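Matt white paint for a desk top - second coat or sand back first?

ThuChu
Mar 24, 2024
Hello all. I am repainting the top of my old desk, and the wall behind it had the same white in November. For the wall I used Wilar matt and I am happy with it. For the desk I bought Prima furniture paint, also matt, one small tin. The first coat went on with a foam roller. The tin says to wait and then apply the second coat, but a neighbour told me I must sand between coats, always.

My questions: is sanding really needed if the surface feels smooth to the hand? And do I need a varnish on top? I write with a pen and drink a lot of tea at this desk. 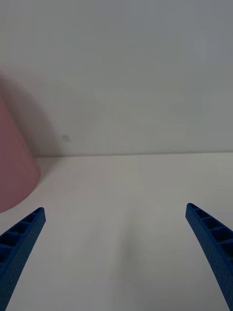
Vukčević
I would sand, but very lightly. Use a fine paper, wipe the dust with a damp cloth, let it dry overnight. A smooth feeling to the hand is not enough, the second coat needs something to hold on to.

curnis_37
Sorry, I don't agree. I have painted two desks and a chest of drawers and never sanded between coats of the same paint. If you stay inside the time on the tin it is fine. Sanding too early only pulls the paint off, and then you have a real problem.

Vukčević
Inside the time, yes. But many people paint one weekend and come back the next. Thu Chu did not write when the first coat was done.

ThuChu
Nine days ago, I should have mentioned it. The tin says within two days, so I am late.

curnis_37
Ah. Then sand, I give up on this one :) But for varnish I stay with my opinion - on white you must take a water-based one. I put an oil varnish on my first desk and after a year it was the colour of butter.

fern868
Agree with curnis about the oil. I would still skip varnish and use a big desk mat. Matt varnish on white shows every stroke of the brush.

Vukčević
A mat does not help with tea at the edges. Two thin coats of varnish, with a roller, and no strokes.

ThuChu
Thank you, all of you. I will sand tomorrow and buy a small tin of the water-based varnish. About the mat I will think later.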